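**Arm went past its soft limit and hit the table – anyone else??**

**mardlebot**
Quick one before I go back in. Senent arm, bench mounted, Kadlec controller. Packing job, small flat stuff. This morning at 10ish it came down on a pick, should of stopped 2 mm above the table, didn't. Pushed into the top and sat there humming. No fault on the pendant till I hit the stop. Log says 139 N at the wrist. Limit is set to 86. So why no trip?

No one hurt. Hands were well clear but only by luck, the bench is used for hand work as well.

**ohmslaw_ish**
Is the limit set in the job or in the safety config? Two different places on the Kadlec. The one in the job is only a suggestion as far as I can tell.

**mardlebot**
Safety config. Checked it twice. Checksum matches the printout from January.

**pallet_jack**
Sounds like table height to me. Somebody moved the bench and didn't re-teach. Seen it at Clatusside loads of times, bench gets nudged, arm thinks the top is lower than it is, crunch.

**mardlebot**
Bench hasn't moved. Corners are taped and the tape's where it was. And even if it HAD moved it should still trip at 86, that's the whole point of having it.

Anyway arm is locked off now and we're doing the lot by hand. 700 to get through this week, so not popular. 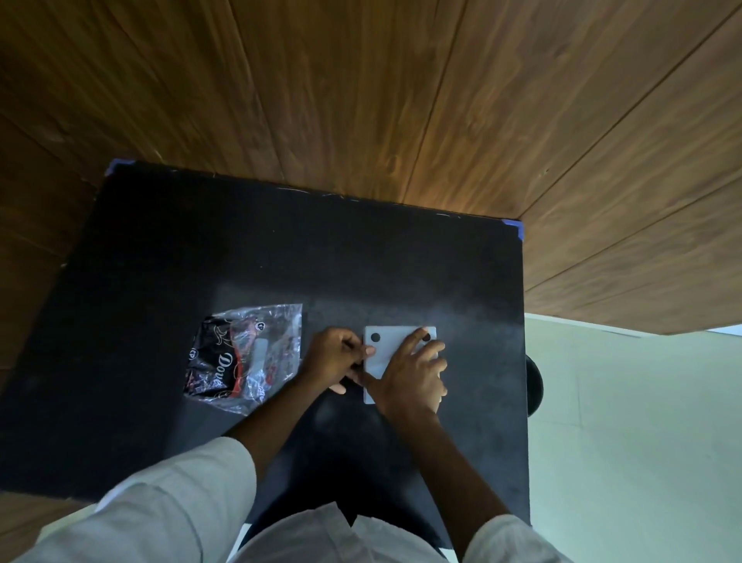 Slow going but at least it's quiet. Bristmont (they did the install) say reboot and carry on. Not happy with that – I want to know why it didn't stop before it goes anywhere near people again.

**ohmslaw_ish**
Don't reboot yet!! You'll lose the short buffer. Pull the full log first, usb on the back of the controller.

**pallet_jack**
Rebooting's fine, everyone does it. You're overthinking it. Re-teach the height, run at quarter speed for an hour, done.

**ohmslaw_ish**
Can't agree. A missed trip is a safety fault, doesn't matter what the height was. I'd not run it at any speed with someone stood there.

**tinsnips**
Payload. What's it set to? We swapped a gripper and left the old payload in, arm was reading all sorts. Force number was rubbish for weeks before anyone noticed.

**mardlebot**
Hm. We did change the gripper. Payload on the pendant is still the old one, just looked. But the log DID show 139, so it knew??

**tinsnips**
Log and trip might not use the same number. Ours didn't – raw in the log, corrected in the trip. Ask Bristmont that exact question, in writing.

**pallet_jack**
ok fair, that I didn't know. Still check the height though

**mardlebot**
Log pulled, email sent. Arm stays locked off till they anwser. Will post back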